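Cable rub on the left arm, two-arm bench unit

ukus_dave
Ours folds cloths at Latimley. The left wrist cable has started dropping out for a second or so at full reach. Connector looks fine. Past 50 cycles it gets worse. Anyone re-routed theirs?

Dela Dogbe
Check the loop past the elbow first. If it's too tight the cable pulls at the plug every time the wrist rolls. I give mine a bit more slack and re-tie it at 1,000 cycles.

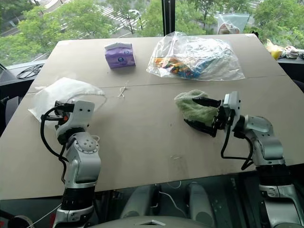
Also check what's on the table. Loose string gets into the jaws, and terry leaves fluff in the slides – brush them out before you blame the wiring.

brotadura43
Disagree on the slack. A bigger loop just snags on something else. Replace the cable and leave the routing as it came.

Dela Dogbe
Mine is at 1,776 cycles on the original cable. Never snagged.

ukus_dave
Let out the loop and cleaned the jaws this arvo. No dropouts so far, but I've ordered a spare cable from Essien anyway.

Comments

mick_t: Same fault on ours, it was the plug.

Jo: What size ties are you using?

rowan_b: Cardboard top is a good idea, might pinch that.

Last updated: November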